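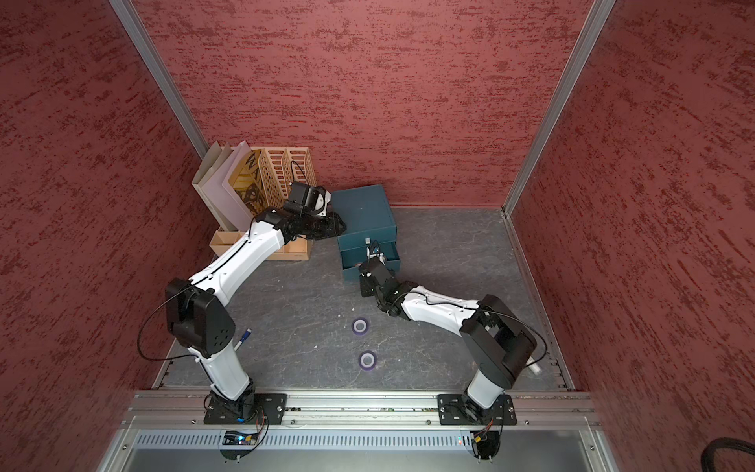
The Well Comes First

The listing for the four acres outside Litov called the water situation "a formality." I have now read enough rural land listings to know that this word should cost the buyer money, and it did.

People who want to build off the grid talk about solar panels. They talk about batteries, wood stoves and which composting toilet smells the least. Then they buy land with no idea whether there is any water under it, and they buy it from a seller who is careful not to have an idea either. I did the same thing, so I'm not throwing stones.

My parcel came with a letter from a drilling outfit called Cuervo, stating that wells in the area "typically produce." Produce what, and how deep? The letter was six years old. When I called, the woman who answered was friendly and told me they'd never drilled on my road. The nearest hole they had any record of was over the next ridge, in different rock.

So I asked the neighbors. One household had good water at a depth that sounded like a bargain. Another hauled theirs in from town in a tank on a flatbed and had done it for years. Both houses can be seen from my gate. I don't know what a buyer is supposed to do with that, except stop believing anyone who says the area has good water. Areas don't have wells. Holes do.

I was offered a dowser twice. I was also offered a satellite survey from a company named Okside, which promised to map "subsurface moisture potential" from my kitchen table. The sample report they sent was a very pretty map with blue patches on it. I asked how often a well drilled in a blue patch came in, compared with one drilled in a white patch, and got back a brochure. I'd rank the two services about even, and the dowser was cheaper.

What helped in the end was dull. The county keeps drilling logs, and for a copying fee they'll let you sit with the binder. The logs give depth, rock type and flow at the time of drilling. They don't tell you how the well is doing now - some of those wells are older than I am - but a log is a record made by a person who was standing there, and I'll take it over a brochure.

We hit water at 197 feet. The flow is four gallons a minute, enough for a house if you store it and not enough for the orchard the previous owner had penciled onto the plot map. The driller called it a decent well. He had also been ready to call it a decent try, at the same price per foot.

Then there's the pump, where the off-grid crowd gets quiet. A deep well pump pulls hard when it starts, and the tidy solar kit I'd priced from Drotoditz wasn't sized for it. Their chart listed a "well pump" with no depth given. I ended up with a slower pump that runs while the sun is out and fills a tank uphill of the house site. It cost more than the kit and it took six weeks to arrive.

If you're looking at land this October, ask the seller to let you drill before closing. Most will say no. A few will agree if you pay for the hole and leave it to them when you walk away, and it's worth doing the arithmetic on that before you get attached to the view. I was already attached. I'd picked out where the porch would go before I ever opened the binder.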